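**Crumpled note sorting** is the handling of paper currency that has been folded, balled or creased to the point where it can't be stacked, fed to a counter or banded. It comes before flattening and counting, and is found wherever cash arrives loose: donation boxes, coat check jars, market tills and coin laundries. The notes are spread on a hard surface and gathered into an open container, one at a time.

## Work surface

A smooth, light-coloured tabletop is preferred. Pale notes show less clearly against it than dark ones do, but folded corners cast a visible shadow and small pieces don't catch. Cloth is avoided. Notes are spread with space between them so that two folded together aren't taken as one.
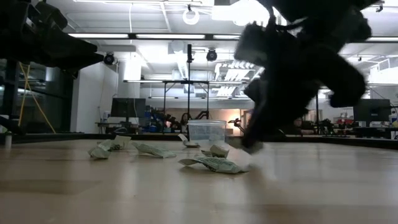 Vol. 3, p. 493

Creased paper seldom lies flat. A note that has been squeezed in the hand keeps a raised point or a curled end, and this is the usual place to grip it. Long, wrinkled notes are lifted near the middle — lifting by one end tends to drag the other across its neighbours. Tightly folded notes are picked up whole and opened later.

## Container

The container is normally a small plastic tub with a wide rim and clear or translucent sides, so that the contents can be checked without tipping it out. The Stollitz pattern, common in older cash rooms, tapers toward the base and nests when empty. The Kunder pattern has straight sides and holds 500 flattened notes, though far fewer in the crumpled state. Either is set behind the notes or toward the far half of the table, leaving the near side free.

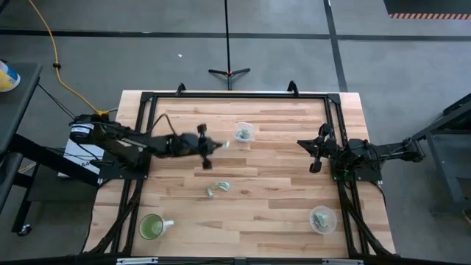 *Pale green and white wrapped pieces in a clear container, with two on the planks.*

## Order of work

Practice differs on which notes to take first. Eskil Hedlund, in his handbook for the Moreira counting rooms, recommended clearing the notes nearest the container and working outward. The Grollimbridge method begins at the near edge and moves back. Both require the table to be checked before the tub is carried off, including the space behind mugs and other small objects left on the surface.

## Flattening

Sorted notes are opened by hand, faced the same way and pressed under a board. Moisture isn't used on paper notes. Polymer notes resist pressing and may spring back along an old fold; they are banded more tightly and left until the next count.

## History

The earliest known Grollimbridge toll ledger to mention the task dates from 1759 and records "bent paper" in a separate column from coin. The column was dropped when the toll house began refusing folded notes.

## See also

- Cash drawer
- Coin tray
- Note banding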